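Tridcombe hand balm and body oil set: is it worth it? 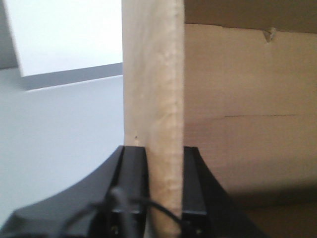
I've had the Tridcombe set on my bathroom shelf since April and I've got feelings about it, most of them good! It's a hand balm and a 200 ml body oil, both from the new Cloven range, and I bought it after my sister Caroline wouldn't stop going on about hers. My hands were in a right state when I started. I pack parcels three days a week, and anyone who spends time with cardboard knows what rough cut edges do to your skin (and your cuticles, ouch). The balm is thick, a bit waxy, and smells of fig and something peppery. Two dabs before bed and by Tuesday of the second week my knuckles had stopped cracking.

The oil I'm less sure of. Lovely on damp legs, sinks in quickly, but the scent is much stronger than the balm's and it hangs about on your pyjamas. My husband asked if I'd been baking. The pump also sticks, so you get nothing and then far too much, all over the bath mat.

I did try the Nzioka balm for comparison. It's cheaper and less greasy on your phone screen, but I had to put it on again every couple of hours.

Would I buy the set again? Probably just the balm, if they'd sell it on its own. Eight out of 10 for that, six for the oil. Shame there's no refill.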